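풀홈, 벽 지도가 있는 작은 침실 정리 이야기 'Jultmont' 공개

공유 68 댓글 210

안녕하세요, 방 정리와 소품을 다루는 작은 팀 풀홈(Fulholm)에서 글 쓰고 보도자료도 쓰는 사람입니다. 이번 3월에 저희가 새 안내 책자 'Jultmont'를 내놓게 되어서 이렇게 소식을 전해요. 딱딱한 자료는 제가 워낙 못 쓰는 편이라(팀에서도 포기했어요) 그냥 말하듯이 적어 볼게요!

Jultmont는 침대 하나 들어가면 꽉 차는 방을 위한 책자예요. 가구를 새로 사라는 얘기는 거의 없고요, 벽을 어떻게 쓸지에 대한 얘기가 대부분이에요. 작년에 'Manik'이라는 이름으로 책상 편을 냈을 때 독자분들이 엽서와 메일을 1357통이나 보내 주셨는데, 읽다 보니 침대 옆 벽이 허전하다는 사연이 정말 많더라고요. 액자는 무겁고, 못은 박기 싫고, 그렇다고 하얀 벽만 보고 있자니 심심하고요. 제 방도 딱 그래서 남의 일 같지 않았어요.

그래서 이번 편의 첫 번째 방은 큰 지도 한 장으로 시작합니다. 침대를 벽에 붙여 두고 그 위쪽에 중국 지도를 걸었어요. 지역마다 색이 다 달라서 벽에 다른 장식이 없어도 방이 꽤 환해 보여요. 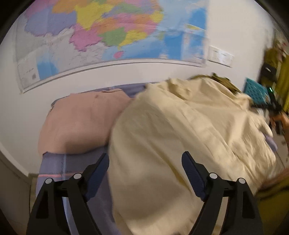
침대 쪽 벽에 걸린 대형 중국 지도. 노랑, 주황, 분홍, 초록으로 지역이 나뉘어 있다.

저는 원래 지도를 '공부방 물건'이라고만 생각했거든요. 그런데 누워서 볼 수 있는 자리에 있으면 느낌이 완전히 달라요. 자기 전에 해안선을 눈으로 따라가다가 그대로 잠드는 거죠(저만 그런가요?). 바다 부분이 파란색이라 흰 벽하고도 잘 어울리고, 이불 색을 고를 때도 지도 안에서 한 가지만 골라 맞추면 실패가 적어요. 책자에는 연보라색 이불을 고른 제 경험담도 실었는데 편집하면서 반으로 줄었습니다. 조금 아쉬워요.

붙이는 방법도 따로 두 쪽을 썼어요. 큰 종이는 모서리부터 들뜨기 쉬우니까 위쪽 양 끝을 먼저 잡고, 손바닥으로 가운데에서 바깥으로 쓸어 주세요. 테이프는 지도의 흰 여백에만 닿게 붙이는 게 좋아요. 그림 위까지 올라오면 나중에 뗄 때 색이 같이 벗겨지거든요. 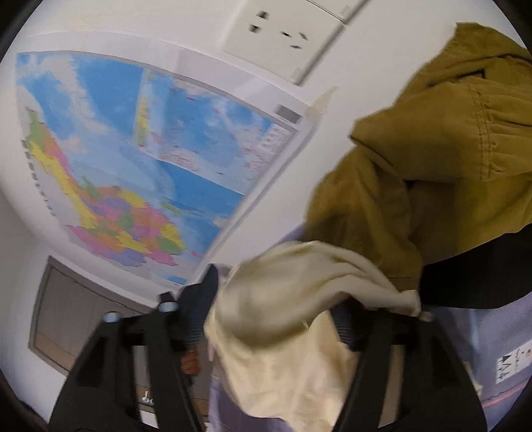
콘센트와 스위치 자리는 붙이기 전에 꼭 확인하세요. 저는 예전 집에서 포스터를 다 붙이고 나서야 콘센트를 덮어 버린 걸 알고 새벽 한 시에 다시 뗐어요. 종이가 콘센트를 가리지 않게 여유를 두고, 플러그를 꽂았을 때 선이 어디로 내려올지도 한 번 그려 보시면 돼요. 충전기를 침대 옆에서 쓰는 분이라면 더더욱요!

책자 뒤쪽에는 벽 치수를 적는 칸과 종이를 대신 대 보는 요령이 들어 있습니다. 신문지를 이어 붙여서 포스터 크기로 만든 다음 하루 이틀 걸어 보는 건데, 좀 우스워 보여도 크기 감을 잡는 데는 이만한 게 없어요.

초판은 2000부를 찍었고, 전체 68쪽입니다. 인쇄는 Manik 때와 마찬가지로 셰후(Shehu) 인쇄소에서 맡아 주셨어요. 종이가 지난번보다 살짝 두꺼워져서 펼쳐 놓고 보기 편합니다. 풀홈 온라인 가게와 저희 책을 받아 주시는 동네 책방에서 구하실 수 있고, Manik도 남은 수량이 있어서 같이 주문하시면 한 상자에 담아 보내 드려요.

기사나 소개 글에 쓰실 견본이 필요한 매체는 풀홈 홍보 담당 메일로 받으실 주소를 남겨 주세요. 답장은 제가 직접 드립니다. 오전에는 포장을 하느라 답이 늦고 오후 세 시가 넘으면 빨라져요.

댓글 210개 모두 보기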